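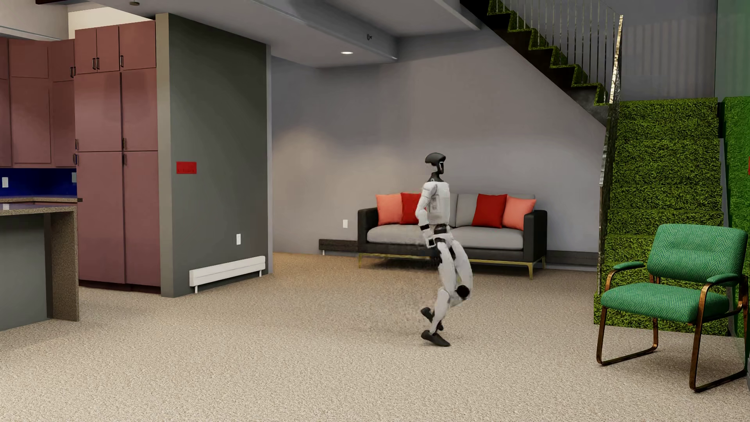
The Tower Above Wirnholm

The diesel came up the mountain every 14 days, if the road was open. In September the road was not open. A piece of it had gone down into the river, and the truck from Daritz stood on the other side with our two barrels.

I was the night technician at the relay station. My work was simple. I read the meters, I wrote the numbers in the book, and I kept the generator running so that the people in Wirnholm could telephone their children in the city.

"How long do you have?" asked the woman at the Daritz office.

"Until the morning," I said. "Maybe less."

"McIntyre promised you the solar panels in spring."

"They are in the shed. The controller did not come."

She was silent. I could hear her turning papers. Then she told me to switch off everything which was not the radio, and I did so. I switched off the heater, the lamp and the small stove where I made my tea. 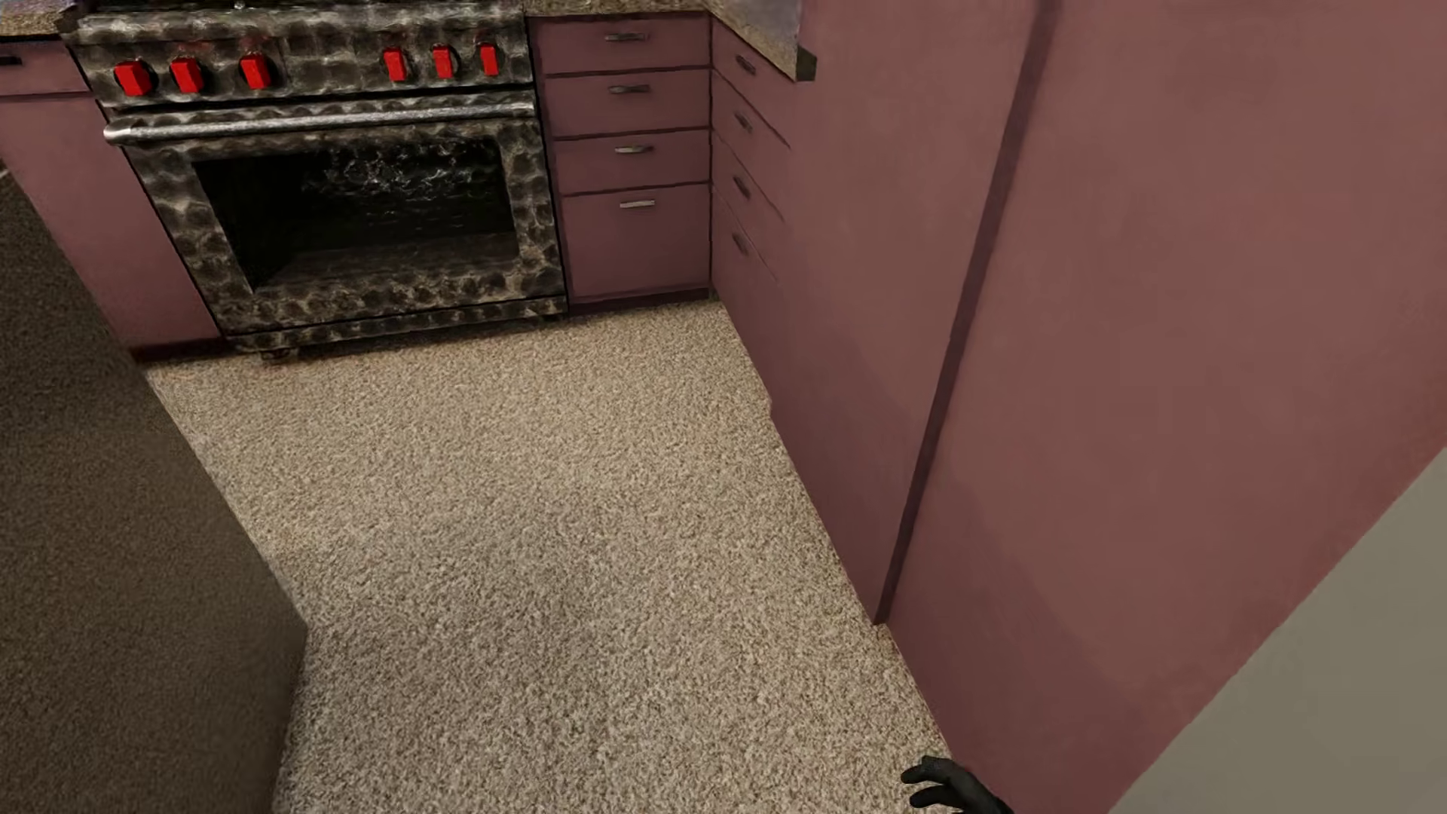 I sat in my coat and listened to the generator. After seventeen years one knows such a machine like the breathing of a husband. At two o'clock it began to cough.

I took the flashlight and went to the shed. Behind the panels was an old Redard controller, which my father had put there when the station was his. On the cover he had written 1391 in pencil, and I never learned what he meant by it. I connected it with cold fingers, the red wire first, as he always did.

Then the generator stopped. I sat down on the step beside the batteries, with the telephone on my knee, and waited for the sun to come over the ridge.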